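Success Rates in Simulated Navigation Need a Second Column

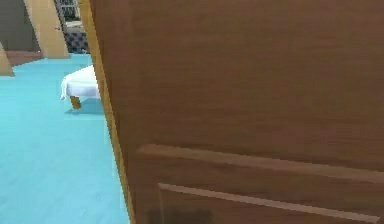 The field of indoor robot navigation has settled on a single number as its measure of progress. An agent is placed in a simulated home, given a goal, and scored on whether it stops close enough to that goal within its step limit. The number is easy to compute and easy to compare. In the view of this institute, it is no longer enough.

Our concern comes from the Kivance evaluation, completed in February. The navigation policy under test, Drakos, was run through 2,000 simulated episodes and scored well by the usual standard. Reviewers then examined the recorded views from the agent's own camera. In 123 of the episodes counted as successful, the agent had spent long periods pressed close to a door, a wall or a piece of furniture, turning in small steps until a path opened. A close view of a door, with a room showing beyond its edge, was among the most common sights in those records.

The scoring rule treats such an episode as equal to one in which the agent crossed the room without trouble. A person sharing a hallway with the machine would not. Contact with a door in simulation costs nothing. In a building it can mean a damaged hinge, a stalled motor or an injured hand.

Some colleagues argue that path length already corrects for this problem. It does so only in part. An agent that turns in place adds almost nothing to the distance it travels, and its path score remains high. Others hold that collisions are a matter for the low-level controller and should be kept out of the evaluation of planning. We find this hard to accept. The decision to approach a doorway at a poor angle is a planning decision, and the evaluation should record it as one.

We therefore ask that published results report two figures side by side: the success rate, and the share of steps spent in contact or within a stated distance of an obstacle. The Sadex simulator already logs the data needed for both. Authors should also release the camera records for a random sample of successful episodes. Failed runs are studied closely in most laboratories, while successful ones are seldom opened.

The added work is modest. For the Drakos runs, preparing the second figure took 6 hours of computing time and no change to the policy itself. The Holline test set, now in preparation, will require both figures from every entry.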